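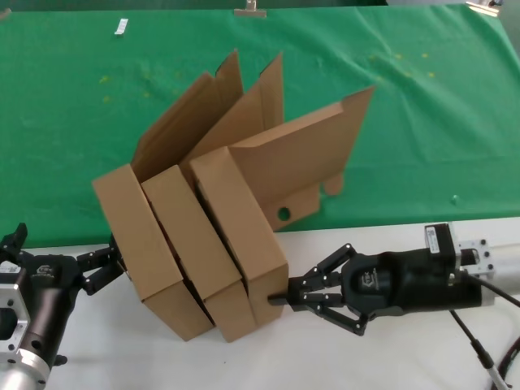 Skastex opened its packing rooms at Clascombe to visitors again in January, and I went along on the morning tour. It costs nothing but you do have to book. The car park is behind the Grilgate building, a ten minute walk from the station if you take the lower road.

We started in the store, where the flat card comes in on pallets. The firm keeps 149 patterns of box, most of them small postal sizes. The one they talked about most was the Collet, a plain brown mailer with a lid joined along the back edge. It arrives flat in bundles of 400 and is folded up by hand without tape or glue.

After that we were let loose on the folding tables, eight of us to a table. The side walls fold over on themselves, so you end up with two layers of card along the top.
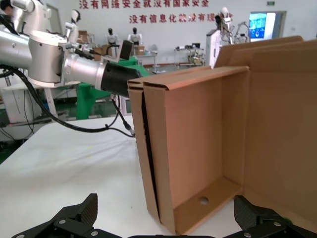 My first one came out crooked. I had not pushed the wall right down — it needs a firm press with the thumb along the whole length — and the lid would not sit flat. The second was better. We were given eight each to practise on and could take them home.

The last stop was a small display of older packaging, mostly tins and waxed bags, which could have done with more labels. Tea and biscuits were in the canteen afterwards. Allow two hours for the lot and wear flat shoes, as the store floor is uneven near the loading doors. The next open morning will be listed on the Clascombe noticeboard.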